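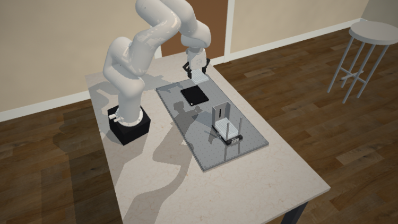 Vokundale Old Apples Project
Progress report to the Norier Fund, spring through fall

Where we are

We are past the halfway mark of the grant and the news is good. The nursery rows are planted, the survey of old farm trees has gone further up the valley than we had planned, and the first young trees are already in the ground at their permanent homes. One part of the work, the cider tasting shed, is behind schedule, and we have set out the reasons and a new timetable further down.

For anyone at the Fund who is new to the project: the farms between Vokundale and Valdovinos once grew apples for drying, for cider and for the kitchen, and most of those orchards were pulled out when the cannery closed. What remains stands in odd places. There are trees behind barns, along ditches, at the edge of the school ball field and in the middle of at least one parking lot. Many of them are very old and hollow, and a bad ice storm could take out a variety for good. We find them, take cuttings, graft the cuttings onto new roots, and try to work out what each apple is.

The tree survey

This has been the great pleasure of the year. We started in March, before the leaves came out, by driving the lower road and knocking on doors. People were generous with their time and their coffee. A good many of them walked us out to a tree their grandparents had a name for, and those names are now written down, even where we suspect they were used by one family only. "Wash Day," "Uncle's Keeper" and "the pig apple" are our favorites so far.

We promised you 100 recorded trees by the end of the grant and we have reached that number already. Each tree has a tag, a map point, a bark and leaf record, and a note about who gave us permission to visit. In late summer we went back for fruit. It was a heavy crop year, which was pure luck, and even some of the sorriest-looking trees on the upper road carried a few apples we could cut open and compare.

Leaf samples have gone to the lab for DNA matching. Results for the first batch came back in September, and most of those trees matched varieties that are well known and still sold. That was expected. More exciting, 14 of the samples matched nothing in the reference collection. Some of these will be chance seedlings, grown from a core that somebody threw over a fence. Others were clearly grafted by hand, since you can still see the old graft line low on the trunk, and a tree that somebody bothered to graft is a tree that somebody thought was worth eating. Those are the ones we are chasing hardest.

Grafting and the nursery rows

Grafting took place in April in the old packing shed at Valdovinos. The cuttings had been kept in damp sawdust through the cold weeks and were in fine condition, with the exception of one bundle that had dried out at the bottom of a box. We went back to the tree for summer buds in August and used those instead, so nothing was lost.

Most grafts took. The failures were nearly all from the oldest trees, where there was hardly any young wood to cut and we had to make do with short, thin pieces. We will prune those trees lightly this winter to push some fresh growth, then try again. If you have ever seen a tree that is mostly air and lichen put out a long red shoot, you will understand why we get so worked up about this.

The nursery rows sit on the flat ground below the packing shed. The soil there is better than our test holes led us to believe, with only a thin layer of gravel at the north end. We planted a buckwheat cover between the rows, which kept the weeds down and brought in so many bees that the neighbor across the lane stopped to ask what we were doing. He has since let us visit two pear trees, which are outside the scope of this grant, but we took cuttings anyway.

Water was the hard part. July was very dry and the pump lost pressure whenever the farm above us was irrigating. We switched to watering at 5 in the morning, and the rows perked up within a couple of weeks. A storage tank would be a better answer in the long run, and we have put one in next year's budget.

Fencing

The deer fence from Durkix went up in May. We had allowed for a lower fence and changed our minds after a walk around the site at dusk, when it became very clear how many deer use the lane. The taller mesh cost more, and we covered the difference from the site preparation line, which was underspent. You approved this by email at the time and we are grateful for the quick reply.

The fence has held. The gate has sagged and needs a proper post in concrete, which will be done before the ground freezes. Voles are now a bigger worry than deer. Every young tree has a guard around its base, and the grass is kept short right up to the trunk.

Trees going out

Under the grant we agreed to plant 3 community orchards in towns along the valley. The first is in, on the slope behind the library in Vokundale. Planting went ahead in late October in a light rain, and the turnout was wonderful, with families arriving before we had the shovels out of the truck. The trees came from our earlier trial grafts, so they are a year ahead of the main nursery stock and should bear a little sooner.

The second site, next to the fairground in Valdovinos, has been marked out and the soil test is done. It is a touch wet at the lower corner, so we have moved the two bottom rows uphill and will put in currants where the apples would have struggled. The third site is still being discussed with the school district. We would love it to be the edge of the ball field, beside the old tree that is already there, and the talks so far have been friendly. The district would like a written plan for dealing with dropped fruit and wasps, and a draft is with them now.

The tasting shed

We said we would have the tasting shed open by harvest, and we missed that. The roof turned out to need new rafters along the whole west side, and the builder could not start until November. The work is now underway. We expect to have the building dry by January and fitted out by early spring.

We did not want to let such a good crop go by, so the tasting moved outdoors. We set up long tables under the packing shed awning, cut up everything we had, and asked people to write down what they thought of each apple on a paper slip. The slips are a joy to read. One apple that we had all dismissed as dull came out near the top once it had sat in a crate for a month, so we now have a storage trial running in the cellar, with a crate of each unmatched variety to be tasted again every few weeks until it gives out.

Money

Spending is in line with the budget overall. Fencing is over and site preparation is under by the same amount, as described. The shed money is mostly unspent, and we ask that it be carried into the next period. DNA testing came in slightly cheaper than quoted, and with your agreement we would like to put the savings toward testing the second batch of leaves this winter. A full table of costs is attached separately.

What comes next

Winter is cutting season, so we will be back on the upper road as soon as the trees are fully dormant. The names collected on our visits are being typed up into a booklet, with a page for each tree and the stories people told about it, and we hope to have a rough copy to you with the next report. Grafting begins again in April. If anyone from the Norier Fund would like to come and try it, please let us know by the end of March so that we can set aside enough rootstock and a sharp knife. Bring boots, as the lane floods below the second gate.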